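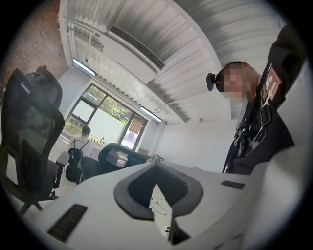 Chapter 6
Seating and Cable Routing at Shared Workstations

6.1 Scope of the Chapter

Chapter 5 dealt with the height and depth of the work surface. The present chapter covers two elements that are usually specified after the desk and often changed without reference to it: the task chair, and the cables that run across, behind and under the desktop. Both take up floor area or surface area that does not appear on a basic furniture plan.

The chapter is limited to rooms in which a workstation is used by more than one person in the course of a day. Single-user offices are treated in Chapter 11. Lighting and window glare are mentioned only where they affect the direction in which a chair faces.

After completing the chapter, the reader should be able to identify the adjustable parts of a task chair, calculate the clear floor area needed behind a desk, select a cable route for a given desk type, and prepare a seating schedule in the form shown in Table 6.3.

6.2 Terms

Backrest. The part of the chair that supports the lumbar and thoracic regions. It may be an open mesh stretched over a frame, an upholstered pad, or a hard shell. A mesh backrest passes air and conforms to the user under load. A hard shell keeps its shape and is easier to wipe down.

Headrest. A separate support above the backrest. It adds to the overall height of the chair and must be included when clearance under shelves is checked.

Gas-lift column. The sealed cylinder between the seat and the base, by which seat height is set.

Caster base. The base and its rolling wheels. The diameter of the base, and not the width of the seat, determines how closely two chairs can be parked.

Service loop. A length of spare cable left at a device so that it can be moved or turned without strain on the connector.

Stray run. Any cable lying on the desktop outside a tray, clip or grommet. A white tabletop makes stray runs easy to find during inspection, but the color of the surface has no effect on how they should be corrected.

6.3 Chairs in a Shared Room

Chairs in a shared room seldom stay where the plan puts them. A chair may be left in the middle of the floor, turned away from any desk, or pushed against the end of a work surface. The planner should therefore treat the chair as a movable load on the circulation space and allow for it in at least two positions: occupied, and vacated without being returned.

Mixed seating is common. High-backed mesh chairs with headrests are often found in the same room as shell-backed chairs without them. Mixing is acceptable if each type adjusts to the full range of seat heights required by the desks. It is not acceptable to assign a fixed-height chair to a desk used by several people.

Bags hung on a chair back move the center of gravity to the rear. The effect is small when the chair is occupied and greater when it is empty. A loop strap that hangs near the casters can be caught when the chair is rolled. Hooks mounted on the wall or under the desk edge are preferred.

Users who face a window require separate attention. The chair should be placed so that the user can turn away from direct sun without moving the base into the aisle.

6.4 Cables on the Work Surface

Thin cables tangle more readily than thick ones and are more often left loose. They should be separated, cut or coiled to length, and fixed at intervals no greater than those in Table 6.1. Where people work standing beside a desk and wear equipment with straps or hanging leads, the desk edge on that side should be kept free of stray runs, clips and open hooks.

Case 6.A, developed in Section 6.7, follows the refitting of a shared room at Cernano. The room was planned with Vakico chairs and had a budget of 2,000 for cable trays and fixings. Readers should copy the Cernano floor plan onto grid paper before starting Section 6.5, where the clearance calculation begins with the parked position of each chair.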